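Packing Small Goods for Posting
Project report, Packaging and Distribution module
Group Naser

1. Background

Odura is a small online shop that sells reading glasses and sunglasses in hard cases. It posts its orders in plain cardboard boxes through the carrier Pasen. In February the shop told us that too many cases were reaching customers with scuffed or cracked lids, and asked whether a change in the lining would help without adding much to the cost.

2. What we compared

We packed 80 boxes, all of the same size, with two cases in each. Half were filled with crumpled paper and half were lined with bubble wrap. The boxes went by Pasen to the Hamdan building on the other campus and were opened there by the second half of our group. Each lid was checked under a desk lamp and marked as clean, scuffed or cracked.

We also timed the packing, from picking up the flat box to closing the last flap. Taping was left out because the tape guns kept jamming and spoiled the first set of times.

3. Results

Paper took 115 seconds a box on average and bubble wrap took 70. Most of the difference came from the paper, which had to be pushed into the corners and then topped up. Scuffed lids were more common with paper. We found no cracked lids in either group, so we cannot say anything about cracking.

4. Method of lining

The lining goes in first and should cover the base and come up the sides. The two cases are then laid on it, one in front of the other, with the lids facing up so that the glasses can be checked against the order before the flaps are closed.
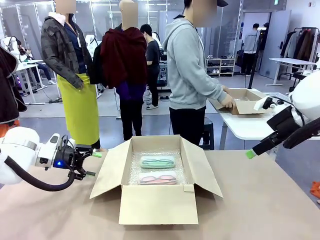
A second piece of wrap goes over the top. We tried leaving it out in a few boxes and the cases moved when the box was tilted, so we put it back in — it adds very little time.

5. Limits

All the boxes took the same route, and the weather was dry throughout. We did not test single-case orders, although Odura sends plenty of them. A smaller box would probably suit those better, and we would look at that first if the work were continued.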